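Grerside Building Services Forum
Plumbing and drainage > Domestic
Thread: Low cistern refill and hammer after isolating valve change

Posted by kv_mullen, 2000-10-01

First floor bathroom, mains-fed cold supply, 15 mm copper clipped to joists. I replaced a weeping isolating valve on the WC branch in July. The old one was a full-bore lever type, the new one is a Rirnetti slotted screwdriver pattern bought off the shelf. Two symptoms have appeared in the time between then and now. The cistern takes far longer to fill, nearly 90 seconds against something I never bothered to time before but which was noticeably quicker. There is also a single hard knock when the fill valve shuts, audible in the room below.

Static pressure at the kitchen tap is fine. Basin in the same room is unaffected. I have had the fill valve apart and the inlet filter was clean. Washer looks good.

Is it reasonable to blame the isolating valve for both, or am I looking at two faults?

Reply by drainfield

Slotted ones are mostly reduced bore. The hole through the ball is well under the pipe bore and if the slot is not exactly in line you lose more again. Check that first. A few degrees out makes a difference on a small ball.

The knock is separate in my opinion. Fill valves knock when they shut against a high pressure. What did you measure at the tap?

Reply by kv_mullen

Slot is in line with the pipe, checked with a torch. I did not measure with a gauge, I just meant the flow looked normal. I can borrow one.

Reply by Anderson Honorato

I would not treat them as separate. With a diaphragm fill valve the closing speed depends on the pressure difference across the diaphragm and on how clean the bleed hole is. A restriction just upstream lowers the pressure at the valve while it is flowing, then the pressure climbs back as the flow drops off. That changes how the last part of the closing goes. I have seen valves that were silent on full bore start to chatter when throttled.

Questions:
Is it a diaphragm or a piston fill valve?
How long is the branch between the isolating valve and the cistern?
Is the pipe clipped on the vertical section behind the pan?

Reply by drainfield

Throttling is the standard cure for a noisy fill valve. It's in half the fitting leaflets. You are telling him that throttling caused it.

Reply by Anderson Honorato

Throttling reduces velocity, and velocity sets the size of the surge. Agreed. For a plain surge it helps. For an unstable diaphragm it can go either way. Both happen, and the leaflet covers the common one.

Reply by kv_mullen

Diaphragm, bottom entry, Plurnia make. Branch is short, under a metre. I can only see one clip on the vertical section and the pipe moves if I push it with a finger.

Reply by stopcock_end

Clip the pipe before doing anything else. You had spanners on that pipe in July and an old clip will let go if you look at it wrong. A single knock on closing with a pipe that moves by hand is a loose pipe striking something, usually the edge of the notch in a joist or the plaster where it comes through.

Reply by drainfield

Seconded. Costs pennies.

Reply by Luana Medeiros

Please get the gauge on before buying parts. Take a static reading with everything shut, late in the evening as well as during the day, as mains pressure in some streets rises a good deal overnight. Then take another with the basin tap running fully open. The difference between those readings says more about the supply than either one by itself.

Also, which way round was the fill valve restrictor when you put it back? Plurnia supply theirs with a plastic insert for high pressure. If you stripped the valve to check the filter you will have handled it. Some people refit the insert hard up against the diaphragm and it sits proud. That would give you a slow fill with nothing visibly wrong.

Reply by kv_mullen

The slow fill was there before I stripped it, so the insert can't be the original cause. But I will look, as I am not certain how it went back.

Reply by pan_connector

Off to one side of the question, but why isolate with those slotted things at all? I fit a Cavalcanti lever valve on every WC branch. Full bore, and the householder can turn it off without hunting for a screwdriver while water is coming through the ceiling.

Reply by stopcock_end

Levers get knocked behind a pan, and they get kicked half shut by whoever mops the floor. Slotted for anything at ankle height.

Reply by pan_connector

Never had one kicked. Fit it with the lever to the wall.

Reply by stopcock_end

Then you can't get a hand to it, and you may as well have the screwdriver.

Reply by kv_mullen

Results.

Gauge on the basin cold tail: daytime static 4.5 bar, late evening 5.5 bar. With the basin tap open it drops by less than one bar, so the supply is healthy and on the high side at night.

Clipped the vertical section properly with 2 new clips. The knock has gone to a dull thud, not heard downstairs unless you stand and wait for it.

Insert was seated correctly. Fill time unchanged.

Reply by Luana Medeiros

5.5 is high enough to justify a pressure reducing valve after the main stopcock. Set it at 3. It will deal with the thud and be kinder to your washing machine hoses as well. If you have a combined unit or anything unvented, read its instructions for the balanced cold take-off first.

Reply by drainfield

A reducing valve for one thud is excessive. Change the isolator for full bore, see what the fill time does, and leave it there.

Reply by Anderson Honorato

Change the isolator first, yes, but then time it and listen again. If the fill comes back and the thud goes away with it, the diaphragm was reacting to the restriction. If the thud gets worse it was plain surge and Luana's valve is the answer. Change one thing at a time or you learn nothing.

Reply by kv_mullen

Full-bore valve is in. Fill time is now 18 seconds shorter. Thud is very slightly louder. So surge, by Anderson's test. Reducing valve ordered.

I would still like to know where the rest of the delay is coming from.

Reply by drainfield

Worn diaphragm. Replace it.

Reply by tp_overflow

Following this one, as I am about to run a new supply in my own bathroom and had planned on slotted valves. Will go full bore.
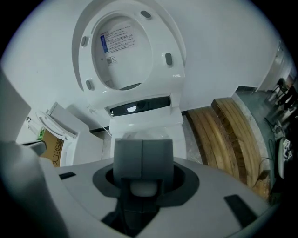
A WC, a white smart toilet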